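OK so I've finally started clearing out the Plusville apartment and I'm going to post as I go, because otherwise I will quit by lunch. Thread!

1/ Moved 870 miles with everything I own in boxes labeled "misc." Past me thought this was a fine system. Past me is not invited to help.

2/ Rule for today, stolen from Fanni Tóth: whatever comes out of a box goes on the table, and it can't go back in the box. You have to decide. She did her whole place this way in September and still talks to me, so it can't be that bad?

3/ Box one was all cables. Three chargers for a phone I traded in years ago. Gone!

4/ Box two had my Stuline desk lamp (yay), no bulb (boo), and a receipt for 10 bath mats. I own one bath mat.

5/ Didier Baudry just texted to ask if I've found his drill yet. I have not found his drill. Didier, if you're reading this, it's probably in misc.

6/ Snack break. The bakery downstairs does these little jammy things and I have no self-control left after the cables.

7/ Back at it. Some of you asked about the donation pile: it's by the door, it's taller than the dog, and I'm dropping it off around 4 if my arms still work.

8/ Table update! I'm so happy I kept the yellow checked cloth, it makes even sorting junk feel like a picnic (creases and all, the iron is in misc). The lint roller is staying, obviously. The gray work glove needs its partner or it's out. And the little tan plush with the brown patch on its back? Pig? Calf? Vote below, because it's getting a name and a shelf either way. 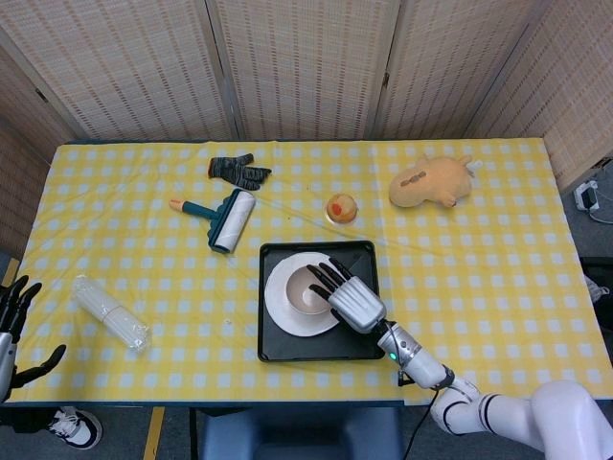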